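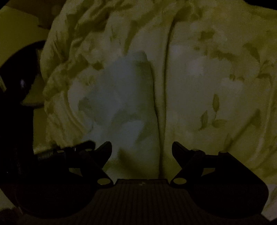

Última alteração desta página: 27 de junho de 2024

Relatório de progresso ao fundo Trelero - manutenção da pinça manual Jakgate

O presente relatório cobre o trabalho feito desde novembro na pinça manual Jakgate, que usamos para o registo de tarefas com roupa de cama. O relatório anterior tratou da compra das peças. Neste tratamos da montagem, da afinação e do que ainda falta pagar.

1. Dedos e pinos

Os dois dedos pretos foram desmontados e limpos. Os pinos redondos das articulações tinham folga, sobretudo do lado esquerdo, e isto fazia que as pontas não chegassem ao mesmo tempo ao tecido. Colocámos pinos novos da firma Takács e repetimos a afinação 3 vezes, até que as pontas ficaram à mesma altura. Com a pinça aberta, as pontas inclinam-se uma para a outra e fica entre elas um espaço livre, acima da placa estriada. Esta posição é agora a nossa referência no início de cada sessão.

2. Parafuso do braço lateral

O parafuso curto que fica ao lado do braço esquerdo soltava-se com a vibração. Aplicámos fixador de rosca de força média e marcámos a posição com tinta. Depois de 100 ciclos de abrir e fechar, a marca não se moveu. Pedimos à Ernent um parafuso um pouco mais curto, pois o actual sai para fora do conjunto e pode prender-se no tecido. A resposta ainda não chegou.

3. Sessões com tecido

As sessões com edredão e lençol estampados começaram na semana passada. O tecido amontoado é o caso mais difícil: as dobras fundas escondem a borda, e o operador tem de procurar uma dobra pequena para fechar os dedos. Com pouca luz o padrão de folhas perde contraste. Vamos por isso repetir uma parte das sessões com um candeeiro de mesa, sem mudar o resto da montagem.

4. Despesas

Os pinos e o fixador custaram 300 euros, dentro da verba de manutenção. Não pedimos reforço. O parafuso da Ernent será pago pela mesma verba - se o preço for diferente do combinado, avisamos antes de encomendar.

5. Próximos passos

Verificar os pinos depois de cada sessão longa e anotar a folga na folha da máquina. Trocar o parafuso logo que chegue. Enviar ao fundo a folha completa da afinação, junto com o próximo relatório.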